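Staniforth Door Hardware Cleaning Notes
README, version 3

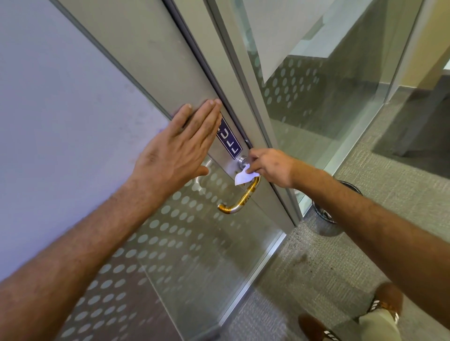
These notes cover the routine wiping of pull handles, lock cylinders, signs and closing stiles on the glazed internal doors at Staniforth. They apply to the office corridors on both floors. Fire doors, the goods entrance and the lift surrounds have their own sheet and are left out.

Maintained by Ratree Hemmin. Corrections to Trevor Goodall in the ground floor office. Last full revision: January 2018.

Scope

The set lists 11 doors. Each has an entry in doors.txt giving the door number, the handle finish, the type of lock and any marks known to be permanent. Door 13 is numbered after the old room plan and is the last in the list. Numbers 4 and 9 were dropped when the post room was opened up and have not been reused.

Surfaces

Stile. Brushed aluminium. Wipe along the grain. Cross strokes leave a haze that shows under the corridor lights.

Handle. Curved, brass-coloured, fixed to the stile at both ends. The finish is worn on most doors and the darker streaks are wear, so they will not lift. Do not use metal polish. Door 6 was polished by mistake in an earlier year and the colour has gone thin at the upper end.

Lock cylinder. Wipe the face with a dry tissue. Nothing is sprayed at the cylinder or into the keyway. If a key is stiff, report it and leave the lock alone.

Sign. The PULL signs are dark navy with white capitals, mounted vertically. Damp cloth, no solvent. Lorraine Mottram holds four spares.

Glass. Frosted dots on the corridor doors and partitions. Clean with the glass cloth only. Scrapers are not allowed anywhere near the dots — two were lost from the panel by the stairs.

Method

1. Hold the door steady with the flat of the free hand on the stile.
2. Dry wipe the lock cylinder and the screw heads next to it.
3. Wipe the handle from the upper fixing to the lower, including the inside of the curve.
4. Wipe the sign, then the stile.
5. Finish with the glass on either side of the stile.
6. Bin the tissue. Cloths go back in the Nilico tub.

A door in use takes priority. Stand clear and start the step again.

Materials

White paper tissues, boxes of 500, store code 3341
Glass cloths, blue edge
Neutral cleaner, diluted as on the bottle
Nilico tub with lid, for used cloths

Columns in log.txt

door: number as in doors.txt
part: stile, handle, lock, sign or glass
state: clean, marked, worn or loose
by: initials
note: free text, one line

Use "worn" for loss of finish and "marked" for anything that might still come off. Before the second version the two were mixed, and Osaze Amadi has corrected the older lines where the door could be checked again. Lines left uncorrected carry a question mark in the note column.

Known problems

Door 2 has a loose lower fixing on the handle. Stuart Birkett has the right screws on order.

The wall paint next to door 7 marks easily. Keep wet cloths off it.

Entries for March have no initials for the upper floor.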